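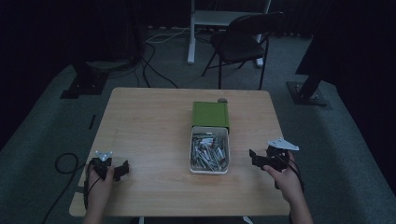 November, a little after four in the afternoon

I have been meaning to sort out the battery situation for ages, and today I finally sat down with it. Anybody who has gone looking for a good cell in the middle of a job knows the feeling: you reach in, you take whatever comes to hand, and half an hour later the thing you put it in is dead again. We had old and new living together in one tray, silver ones and gray ones all lying every which way, and I was as guilty as anyone of dropping the spent ones back in with the rest (sorry, Fung-ping, you did ask me to stop).

So, the plan. The green box stays, because we all know to look for it and I'm fond of it. The tray that goes with it is for good cells only from now on. Anything you've pulled out of a device goes in the jar by the door, even if you think there's a bit of life left in it. I'd much prefer we test a few good ones by mistake than go back to guessing.

I checked each cell on the Cumach tester, and I did it on the light wooden table as it's the one place where I can see what I'm doing with the curtains drawn. Give the tester a moment before you read it. The number drifts down for the first few seconds, and I had already passed several cells before I noticed, so those had to be done over. I was a bit cross with myself, but the second round went quickly and the kettle was on by then.

Atieno wants everything written down under the Prevov job number, 3839, so that new cells can be charged to it. I've put that on the inside cover of this notebook too, where I might even find it again.
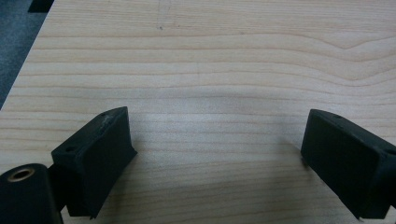 Can the rechargeable cells go in the same tray as the ordinary ones?

Please keep them apart, in the blue pouch that came with the Rivuseck charger. They look much alike once the labels get rubbed, and an ordinary cell has no business in a charger.

Other bits while I think of it. The table has a pretty grain and I would like it to stay that way, so put a cloth down before you open up anything with a leaking cell in it. Vinegar on a cotton swab is fine for crusty contacts, but wipe it off afterward and let the contacts dry.

Atieno asked how many we get through in a year and I told her roughly 3000, which she didn't believe, and now that I see it on paper I'm not sure I do either. I'll look through the old Lui invoices before I repeat it to anybody.

Still to do: empty the jar, write a label for the tray, and ask Fung-ping whether the 2 spare testers ever came back from upstairs.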